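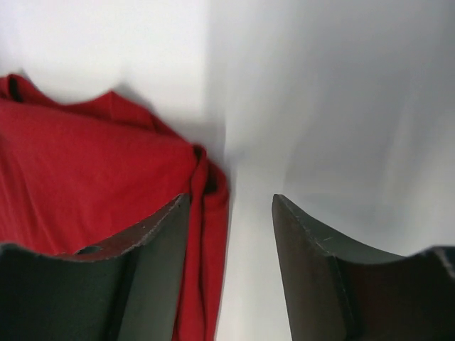
Red cloth on a white surface.

Skudar Chamber Music Recording Project
Progress report to the Hamia Fund, second reporting period

1. Status

Recording of the Mykhailiuk string trios is complete except for the finale of Trio No. 4. Editing is complete for Trios 1 and 2 and under way for Trio 3. The budget is within the approved total. One change to the program order is requested in section 6.

2. Sources and performing material

The performing edition is based on the autograph parts held in the Curkville library. No autograph score survives for Trios 2 and 4, so both were scored up from the parts. All 2,392 measures of the cycle have now been entered and proofread once. A second reading against the library scans is finished for Trios 1 to 3.

The viola part of Trio 4 lacks its last leaf. The missing passage was rebuilt from the later arrangement for piano four hands, which gives the inner voices in full but moves some of them by an octave. The rebuilt measures are printed in small notes in the edition and will be identified in the booklet.

Dynamics in the cello parts are sparse throughout. The players agreed to follow the violin markings where the two parts move together and to leave the other passages unmarked. Slurs that differ between exposition and recapitulation were kept as written.

3. Sessions

Nine sessions were held in the Curkville hall, all with the same seating plan and the same main microphone pair. Spot microphones were placed on viola and cello from the second session on and are used at low level in the mix. Trio 1 was recorded before that change. Its balance was checked against Trio 2 and no retake is needed.

Gut strings were used on all three instruments, at A = 430. Pitch drift was the main cause of lost time. In the slow movement of Trio 3, takes from before and after the break could not be joined, and the movement was recorded again complete.

The finale of Trio 4 was stopped after the exposition on account of ventilation noise from the floor above. The hall has confirmed that the system can be switched off after 7 p.m., and a replacement session is booked for June.

4. Editing and mastering

First edits of Trios 1 and 2 were returned by the players with corrections, nearly all concerning repeats. All exposition repeats are observed. The second-half repeat in the first movement of Trio 2 is omitted, as the autograph cancels it.

Mastering will begin when the cycle is complete, so that levels can be set across both discs.

5. Budget

Hall hire and engineering were charged at the quoted rates. The replacement session will cost almost 3,000, to be met from the contingency line. Library reproduction fees came to 200 less than planned, and the difference has been moved to booklet translation. No other transfers were made.

6. Change requested

The application placed the trios in numerical order. With all repeats included, Trios 1, 2 and 3 do not fit on the first disc. We ask the Fund to approve the order 1, 3 on disc one and 2, 4 on disc two. The total content is unchanged.

7. Next period

Record the finale of Trio 4.
Complete the second reading of Trio 4.
Send first edits of Trios 3 and 4 to the players.
Deliver the booklet essay and source notes for translation.
Submit the cover proof to the Fund for approval of the credit line.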